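6. Setting up the fog machine for a front-porch display

This section covers placement and first use of the Ellov 150 in a porch or front-yard display. Read Section 2 (Electrical safety) before starting.

6.1 Placement

1. Choose a level spot at ground height, at least 6 feet from the path visitors will use.
2. Point the nozzle away from steps and door mats. Fog fluid leaves a thin film on smooth surfaces.
3. Leave the rear vents clear. Do not cover the unit with cobweb, hay or fabric.
4. Run the power cord behind the display and tape it down wherever it crosses a walkway.

CAUTION: The nozzle stays hot after the unit is switched off. Keep costumes, capes and paper decorations well away from it.

6.2 Filling and warm-up

1. Unplug the unit and remove the tank cap.
2. Fill to the upper line with water-based fog fluid. Do not use oil-based fluid, perfume or plain water.
3. Replace the cap and wipe up any spills.
4. Plug in the unit and set the switch to HEAT. The green lamp comes on when the unit is ready.
5. Press the remote button for two or three seconds to test the output.

NOTE: The first burst after storage may be weak or spit a little. Repeat the test once before adjusting anything.

6.3 Setting the timer

1. Turn the INTERVAL dial to the longest setting.
2. Turn the VOLUME dial to the middle.
3. Watch one full cycle from the sidewalk. If fog hides the steps, lower the volume first – a longer gap between bursts will not fix this.
4. Switch the unit off while small children are on the porch.

6.4 After the event

1. Switch off, unplug and allow the unit to cool fully.
2. Drain the tank into the original bottle.
3. Run the cleaning cycle described in Section 8.
4. Store the unit upright and indoors, with the tank cap on.

Error code 131 means the tank is empty or the pump has drawn air. Refill, wait for the green lamp and press the remote button again. If the code returns, stop using the unit and contact Arnley service.

Text revised 2 April 2023 by Leonie Kasten.

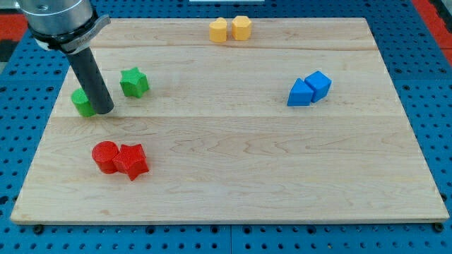
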